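August is when I finally get serious about soup again, and this year I'm starting with beans! I picked up a bag of Vosilent white beans, 700 grams, and soaked the lot overnight with a big spoon of salt.

Do salt the water. I skipped it for years and the skins always split — what a difference now.

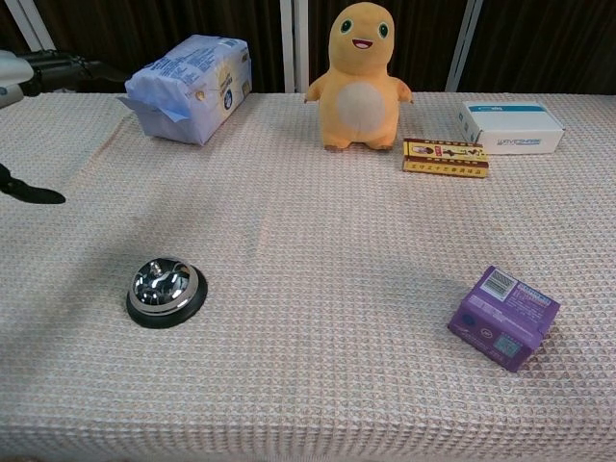

After that it's a slow simmer with an onion, a bay leaf and way more garlic than seems right. Mine took up to 785 minutes counting the soak, so start the night before. Next pot gets kale and lemon, and I can't wait.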